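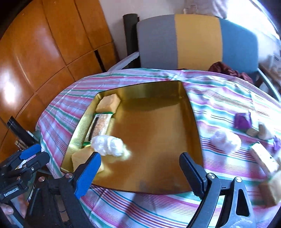

Semholm Opens Its Doors for Hand-Held Gripper Demonstration

December | By Fongchan Jaidee

Search this site Search Go

FOLTISGATE – Semholm held an open day this month to show how people use hand-held grippers to record everyday tasks for robot training. Visitors watched small packaged items being sorted at a table, then tried the tools for themselves.

The recordings go to Ovov, a project that Semholm runs with Acheampong. The project has 1356 recordings so far and plans to add 500 more at homes in Foltisgate. 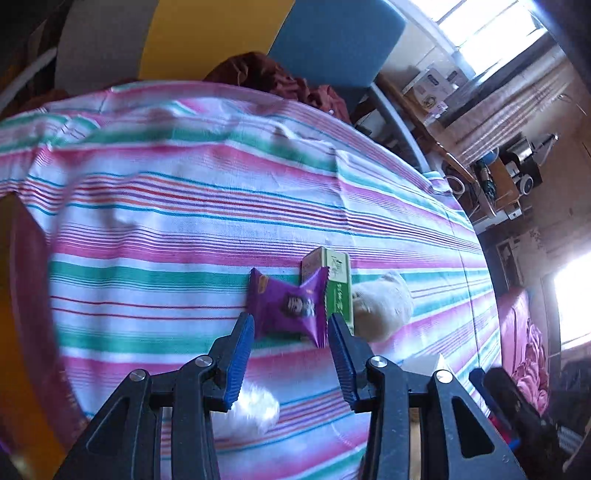 A hand-held gripper and a purple packet on the demonstration table.

Each visitor had six minutes with a gripper. Semholm will hold a second open day in the spring, with places for 100 people. Admission is free, but booking is required.

Contact: Semholm Press Office, Foltisgate | Copyright Semholm | Back to top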